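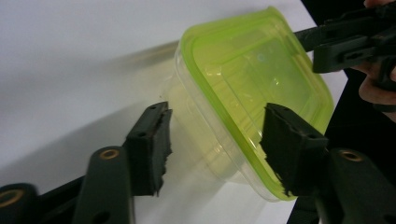
Green-lidded tub on the white table, left and right grippers both in. Pads getting ragged.

1st September, Oltivham bench

Back on lunch tubs today, which I have grown oddly fond of. Bartosz had the second gripper and I had the first, and we spent the morning on the lid job: one of us steadies the tub, the other gets at the rim. My hands do it at home without my head being involved at all, and then I come in here and spend a whole morning on how far to tip the thing over!

Notes while I still remember them. The rim is the bit worth holding. It's thick and it stands up, so a pad has something to bear on, whereas the clear sides give you very little to aim at against a white top. I kept misjudging the near wall and closing early. Rosimeire wants to try a dark cloth under everything (she asked for this in May as well, and I'm sorry to say I forgot). Let's do it before the next batch so we can compare like with like.

Foam: the inner faces are properly shredded now, with bits hanging off. I rather like how they grip in this state, but it can't be good for repeatability, and I don't want crumbs of foam anywhere near a tub somebody might eat from. Bartosz thinks a new pad ought to last up to 200 closes. I'd like us to write down when each one goes on, starting with the next pair. Spares are in the Marham box, under the tape.

We logged 43 tries before lunch. Target for the tub set is 1,000, so plenty of tea to be drunk yet.

My sister rang at dinner time and asked, as she always does, when she can have one to do her kitchen. I told her wiping down, perhaps, and carrying things from here to there if she's patient. Putting a lid on so it stays on when you drop it in a bag is another matter, and I wouldn't trust it with soup. She said she wouldn't trust my nephew with soup either.

To do: dark cloth, new pads, ask Rosimeire whether Trukcombe still want the round tubs included.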